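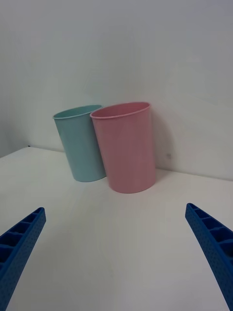

Where can you borrow cups for a street party without buying throwaway ones?

From 31 August 2018 you can borrow them free of charge from the Wemberg Cup Library, which lends reusable plastic tumblers to households, schools and clubs across the town.

The Cup Library is run by Prelter, the neighbourhood sharing shop on Sarıgül Street, and we are delighted to be opening it at last. It has been talked about at our shop counter for a long time, usually by people coming in to borrow a gazebo or a tea urn and then asking, quite reasonably, what everyone was supposed to drink out of. Now we have a proper answer for them!

The cups are plain, tapered tumblers with smooth sides, a thin rolled rim and no handle. We chose soft colours, among them a pale blue and a dusty pink, and left the sides free of any print or logo. A cup with last year's fun run printed on it looks odd at a christening, and we wanted the same cups to be welcome at both.

Having more than one colour is handy in ways we hadn't thought of when we placed the order. At one of our trial events, a school summer fair, the blue cups were used for water and the pink ones for squash, and the drinks table ran very smoothly as a result. At a birthday party two families took a colour each, so that everyone could find their own cups when it was time to wash up. We would love to hear what other borrowers come up with.

How borrowing works

Cups are lent in crates of 40. One crate is usually plenty for a children's party or a small meeting, and larger events can take up to five crates at a time, if the stock is in. You can have a crate in one colour or a mixture, just tell us when you book.

Bookings can be made at the counter or by telephone. Please give us a few days' notice if you can, and rather more in school holidays. You collect the crates from the side door of the shop, where there is space to stop a car, and bring them back there afterwards. A crate is light enough for most people to carry, and the two trolleys we keep by the door can be borrowed as well by anyone coming on foot.

The loan lasts five days. That gives you time to collect before the event, enjoy it, wash up and return everything without a rush. If you need longer, ring us – we can nearly always say yes unless another booking is waiting.

There is no hire fee and no deposit. If a cup is lost or cracked, we simply ask you to say so when you bring the crate back, so that we can top it up before it goes out again. Nobody will be told off over a missing cup.

Washing and packing

We ask borrowers to return the cups clean. Warm water and ordinary washing-up liquid will do the job, or you can put them in the top rack of a dishwasher. Please let them dry fully, standing upside down on a tea towel or rack, before they go back into the crate. Cups stacked while still damp tend to stick together and come back smelling stale, as we learned during the trial.

Inside each crate lid is a card with short packing notes. The cups go in short stacks, rims upwards, and the spare tea towel goes on top. Every cup is looked over at the shop when it comes back and washed again before its next outing.

For groups with no kitchen at their venue, we have a wash-up afternoon at the shop on the first working day after each weekend. You are welcome to bring your cups in as they are and use our big double sink. The kettle will be on, and we supply the gloves.

What the trial showed

The library follows a trial which ran through the spring and early summer under the name Huvoment. During that time 70 events in Wemberg used the cups, from toddler mornings and allotment open days to a rather splendid wedding tea in a barn. We were thrilled by the range of people who came forward, many of whom had never set foot in the shop before.

We also changed several things along the way. The first crates were too deep, and the cups at the bottom were awkward to reach. The new ones are shallower and have handles that don't dig into your fingers. The booking form has shrunk from two pages to one. We dropped lids and straws altogether after hardly anyone asked for them.

At the end of the trial we sent a short set of questions to everyone who had borrowed or used the cups, and received 274 replies. The comment that came up most was that the cups felt nicer to drink from than thin disposable ones, and stood more firmly on an outdoor table. Parents of small children liked the simple shape. Quite a few people asked for a smaller size for toddlers, and we are looking into it.

Several replies asked whether the cups may be used for hot drinks. Please don't! They are meant for cold drinks only. The shop has china mugs for tea and coffee, which can be booked at the same time and are packed in their own boxes.

Opening day

The Cup Library opens at the shop at ten in the morning, and everybody is warmly invited to drop in, have a glass of homemade lemonade from one of the cups and take a look at the crates. Children can help to mix the lemonade at a table in the yard. Bookings for the autumn will be taken on the spot, and we would suggest getting in early for October, when the harvest suppers and half-term parties come thick and fast.

We are also asking for offers of jugs. Large plastic jugs with a good pouring lip are what we are shortest of, and any in sound condition can be left at the counter during opening hours. Trays would be very useful too.

About Prelter

Prelter is a sharing shop in Wemberg which lends household and party items to local people, including folding tables, cake stands, carpet cleaners, tents and garden tools. Most items are free to borrow, and the shop is paid for by members' subscriptions and a yearly jumble sale.

Notes for editors

Members of the press are welcome on opening day from half past nine, before the doors open to the public. The yard and the side entrance are both step-free. Requests for interviews, or for a crate of cups to photograph, can be made at the shop counter on Sarıgül Street during opening hours.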